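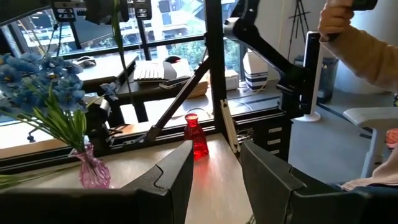 Right, the trailer for Bomatov landed this morning and I have watched it 8 times, so this is going to be a thread. Sorry to everyone who follows me for the bread.

If you missed the first film (Wisthorpe, go and find it), Siobhán Brennan plays a ferry pilot who stops answering her radio. It ended on that shot of the empty wheelhouse and I have been cross about it ever since, in the best way.

Bomatov picks up six years on. She's back, she's got the coat, and she isn't speaking to her brother. Rónán Keogh gets one line in the whole trailer and it's "You kept the boat, then." I made a noise on the bus.

Ruwan Jayasinghe is new to the cast and I think he's the harbour inspector, though the trailer is cagey. He's in a lot of doorways. Lovely coat on him as well, it's a strong film for coats. 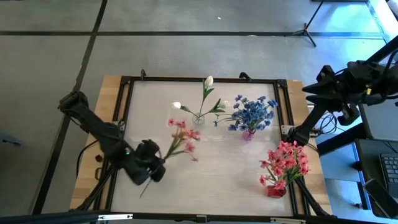

Also the music! Ailbhe Ní Mhurchú did the score for the first one and you can hear the ferry theme come back at the very end, only slowed right down and on what sounds like a harmonium. If that's on the soundtrack I'm buying it twice.

Someone asked if it's the same director. Yes, still Jarlath Daly, and he wrote this one on his own. He said in the Zalby podcast that the first cut was over 4 hours. It's now 97 minutes. I would like to see the other bit please.

Things I'm less sure of: the car chase. There was no car in Wisthorpe, there was barely a road. But it's only a couple of seconds and it might be a dream - she does wake up straight after.

Small thing for the nerds: pause when she opens the locker and the name painted inside the door is Sheehan. That's the missing deckhand from the first film! They never found him! I have had to go for a walk.

Out in July. I'm told there'll be a double bill with Wisthorpe at a few cinemas the night before, and if mine isn't one of them I'll be getting the train.

Edit: I had the brother's line wrong, it's "You kept her, then." Much better, and much worse for my nerves. Going in for a ninth watch.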